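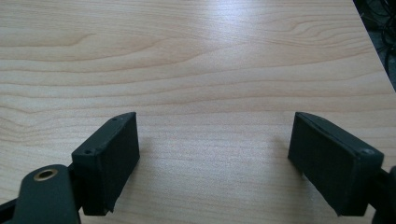
Manon Robichaud replied that the grip had not slipped, and that the word should be struck from the report. The jaw had opened on command. The question before the Nultinham inquiry was who had given the command.

The clerk amended the entry. It now stated that on 4 August 2026, at the Romport works, the gripper released its load 37 seconds into the cycle, with the operator's hand beneath it, and that the stop circuit answered 3 seconds late.

The inspector asked whether the log recorded a source.

"It records Plitero," said Robichaud.

The Plitero controller had been withdrawn from service in the spring. Its cabinet stood unpowered in the Srour annex, under seal. The inspector had signed the seal himself.

He requested that the test be run again. The fingers were brought down over the bare table and held wide. No command was issued. The clerk wrote the time in the margin and waited, and after 235 seconds the jaw began to close.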